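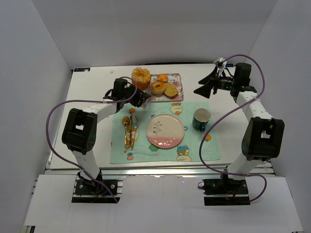 Tray or plates for an afternoon tea?

I'm having people over for tea on Monday and can't decide how to put the food out. My table is small and white and shows every crumb. So far I have a muffin in an orange paper cup, a round bun, a donut and a flat oval cookie set out at the back on a tray with a pink floral print, and a mint-green placemat in front of it. I'll buy more of each on the day. Should everything stay on the one tray, or does each kind need its own plate? Also, how early can I put it all out? Guests come at 4 and I get home at 2.
Posted by Wolton

Keep the tray. On a small table separate plates take up the room you need for mugs. Put the tall things at the back and the flat things in front, so people don't reach over a muffin to get a cookie. Leave the muffins in their paper cups. If the donuts are sticky, put a sheet of baking paper under them. Otherwise the glaze gets on the cookies.

For timing, I put cookies out first, up to 40 minutes ahead, then buns and muffins. Donuts go last. Anything with cream stays in the fridge until people sit down. Cover the rest with a clean dish towel if the room is warm.

One placemat per person is enough. You don't need a tablecloth too. Set the mug on the right with the handle turned out, and the small plate in the middle.
Posted by Joo

I use plates. Trays get messy. Cut the big muffins in half, people take more that way.
Posted by Prundau

Agree with Joo about the tray, but bring it out half full and refill it from the kitchen. I did tea for 5 last March with everything out at once and the buns on the bottom got squashed. Tongs help if you have them.
Posted by Zadico

Print this page
E-mail this page to a friend

Related
How long do bakery donuts keep?
Getting tea stains out of a placemat
Mugs or cups and saucers?
Freezing buns for later
1,673 more in Food and Entertaining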